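仓库里来了机械臂之后

先说我的立场：我不反对机器。我在退货整理这一行做了几年，手腕上贴过的膏药比谁都多，有东西能替我弯腰，我没有意见。我有意见的是会议室里那种讲法。

去年 December，也就是十二月，公司开会宣布和 Zotuvska 合作上自动化分拣，项目名叫 Curnness。幻灯片一共52页，我数过，因为实在没别的事可做。第三页写着“让人从重复劳动中解放出来”，后面的49页再没提到人。

我们这边收的是家居杂货，退回来的箱子拆开，什么都有：药盒、软管、布袋、充电头、衣服。每一件要拿起来，看一眼，决定去哪个筐。听着简单，新人来了第一周都会哭丧着脸。同样是软管，没开封的回架，挤过的报废，盖子松了的另算。这些规矩有一半没写在手册上，是师傅带徒弟口头传下来的。

机械臂装好以后，宣传口径是每班处理1,000件。我不知道这个数是怎么量出来的。我们这条线上，有一班的记录是157件进了“异常”筐，全部由人重新过一遍。异常筐的活比原来难，容易的都让机器挑走了，剩下的是反光的塑料膜、软塌塌的布、缠在一起的线。以前十件里有两三件费脑子，别的闭着眼都能放，人能喘口气。现在件件费脑子，计件单价却没动过。

主管说这叫岗位升级。我问升级以后工资条哪一栏会变，他说要等 Higuchi 那边的评估报告。报告我到今天没见到。

更让我不舒服的是“示教”这件事。机器不会拿东西，得有人先拿给它看，于是班上抽人，握着手持夹爪一遍一遍地夹。夹爪两片指头，一开一合，你得忘掉自己有五根手指，学着用两根干活。我做了一阵子，回家拿筷子都觉得别扭。说是机器学人，头几天明明是人在学机器。

公平一点讲，也有好的地方。整箱搬运确实交出去了，腰疼的人少了。夜班从三个人减到两个人，减掉的那个调去了白班，没有被辞退，至少目前没有。线上的安全员也比以前认真，地上有根绳子都要捡。这些我认。

但是“目前”两个字，我在别处听过。隔壁园区的 Colon 也是先调岗，再合并班组，最后合并的那个班组就不见了。他们那边签协议时写的是146个岗位“整体稳定”，什么叫整体，没有人解释。

示教的活真做起来，难点都在杂乱上。几样东西摆得整整齐齐，谁都会夹。换成一个装满日用品的白色收纳盒，就是另一回事了：棉签裹在透明塑料里，蓝药盒和红纸盒挨着，旁边还有印着小花的布袋和一张皱巴巴的透明包装。先夹哪个？从上面下去还是从侧面进去？夹布袋的时候会不会把别的带出来？人手不用想这些，夹爪每一下都得想。

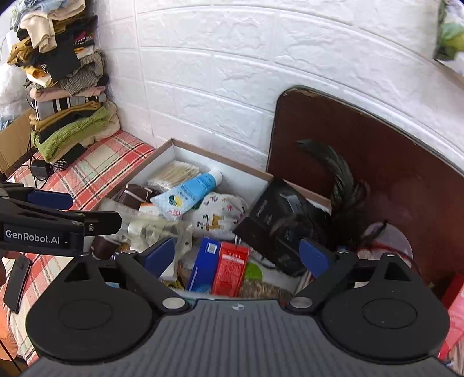

几个我还没得到答复的问题

第一，示教算不算工时里的技术活？我们教出来的动作以后会用在别的仓库，用多少年都行，我们拿的还是普通计件的折算工资，而且折算标准是按最慢的那一档算的。

第二，异常筐的定额谁来定？现在沿用的是老定额，老定额是容易件和难件混在一起算的。单拿难件出来，照旧数字考核，没人做得到，扣分却是照扣。

第三，机器放错筐，记谁的账？上个月有一批该报废的软管回了架，最后差错记在当班复核的人头上。复核的人看的是抽样，没抽到那几件。

第四，手腕。夹爪握久了，疼的位置和以前不一样，从前是手腕外侧，现在是虎口。医务室登记表上没有这一项，只能填“其他”。

我把这四条写在意见单上交了，收到的回复是“感谢参与 Curnness 共建”。下次开会我打算再交一遍，还是这四条，字写大一点。

2025年8月30日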